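RELATIONSHIPS & WELLBEING
September – by Milagros Gallardo

Saying sorry without the "but"

Quick one this month, deadline is breathing down my neck. Got 40 replies to the last item, the one on saying sorry, and most of you asked the same thing. How do you apologize when the other person was a little bit wrong too?

Short answer – you do your half. Just yours. "I'm sorry I snapped at you in the car." Stop there. Don't add "but you were late." The second you add the "but" they only hear the second part, and you're back in the fight by dinner time.
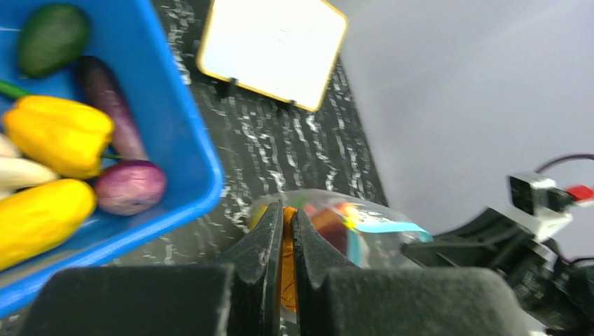
Eggplant, onion and a yellow pepper in the blue bin.

Torben Hellwig runs the couples evening over in Tillthorpe and he has people write it down first. 2 or 3 sentences, no more. If it runs longer it's probaly a defense. I tried it with my sister and my first go was a full page. Mostly about her. Oops.

Also timing. Not by text if you can help it, not when one of you is halfway out the door. And let them be quiet afterwards. Some people need a day before they can say "ok, thanks", and chasing them for it turns your apology into a chore for them.

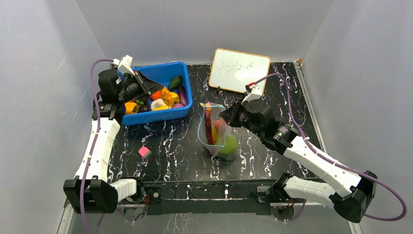 One reader in Pernon wrote that her husband never says the word sorry, he just fills up her car. Does it count? I think it can, if she knows thats what it means. Worth asking him. Worth telling him too that she'd like to hear the words now and then.

More on grudges next time – keep the letters coming, short ones please.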